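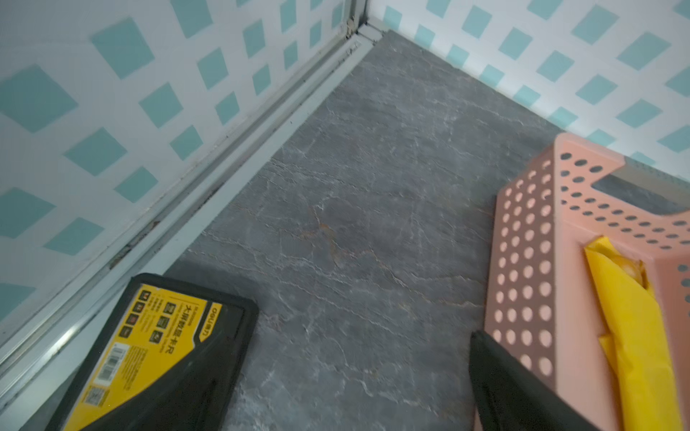
Last changed: September, 18:30

Mosell Opens Registration for Its Home Storage Program in Trarby

TRARBY. Mosell, a maker of simple storage goods for family homes, today opened registration for its new home storage program. The program will start in the Trarby store in September and will come to the Flisport store later in the fall.

Many families write to us that they own enough boxes and baskets, but still they do not find their things in the morning. With the new program, a customer can bring a plan of one room and sit down with a member of our staff for 30 minutes. Together they decide what should stay in the room and what should move to another place. The meeting is free of charge, and the customer is not obliged to buy anything.

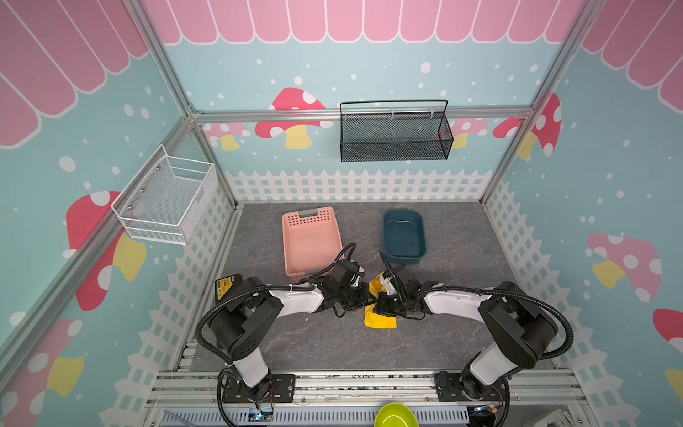
The same staff member will then write a short list, which the customer receives on paper before leaving the store. For larger homes it is possible to book a second meeting. In the spring we tested the program in our small Mostyn store, where around 128 households took part. The most common wish was for a better order in the hallway, followed by the children's room.

Based on this test, we have made two changes. Meetings can now be booked in the evening, and the list is also available in large print. Registration is open at the service desk of the Trarby store during normal opening hours.

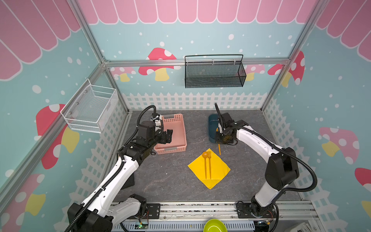 Can I bring my own baskets and boxes to the meeting?
You are welcome to bring up to 3 of them, and our staff will measure them and include them in your list.

Press contact: Mosell Press Office, Trarby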